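3.2 Collection of demonstrations in simulation

All demonstrations used for training were gathered in simulation. We chose this because our real robot was shared with another group until November, and because a simulator makes it simple to change the room between one recording and the next. The simulated robot has two arms, each with its own gripper, and the policy receives the view from the head of the robot looking down to the table (Figure 2). The same view was given to the operator during the recording. In early trials we allowed the operator to use a second view from the side, but the demonstrations then contained motions which the policy could not explain from its own input, and we removed them.

Each recording starts from a new layout. The layout generator, which we call Mrema, first selects a table and a place for it in the room, and then puts kitchen objects on the table top. It also draws the surface textures of the walls, the table and the floor from a common pool. The textures are drawn separately, so a table may receive a surface of stone and a wall may receive one that is more usual outdoors. We did not try to keep the rooms realistic in this respect. Objects that would overlap are placed again, and a layout is given up after six failed attempts.
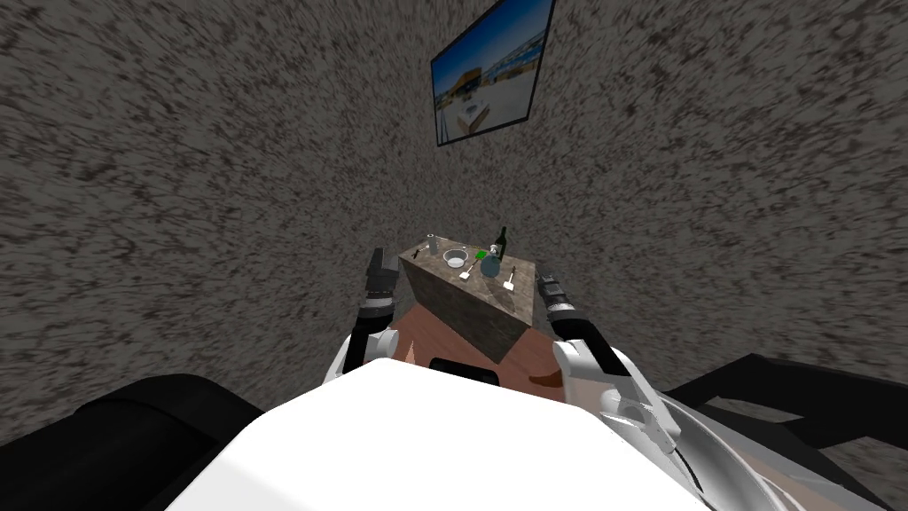

Figure 2. View from the head of the simulated robot. The open grippers are on the two sides of the table, and the objects, among them a bowl, a glass and a green bottle, are on the table top.

The two operators (Zawadi Kaijage and Hamisi Laizer, both authors of this paper) controlled the arms with a pair of hand controllers through the Tulenex interface. Before every recording the interface shows one short instruction in text, for example "move the bowl closer to the glass". The operator may refuse the instruction if the named object is hidden or if it can not be reached without pushing another one. Refused layouts are stored in a separate list and were not used in this work. Recording begins when one of the grippers moves and ends when the operator presses the stop button.

A recording was kept only when the final position of the objects agreed with the instruction and no object had fallen to the floor. The first condition was checked by a script, with a person looking again at the cases near the limit. Per instruction we kept 80 recordings. Pauses longer than two seconds were cut, since we observed that a policy trained with them tends to stop above the object and wait. Roughly 30 percent of the recordings contained at least one such pause, mostly before the closing of the gripper.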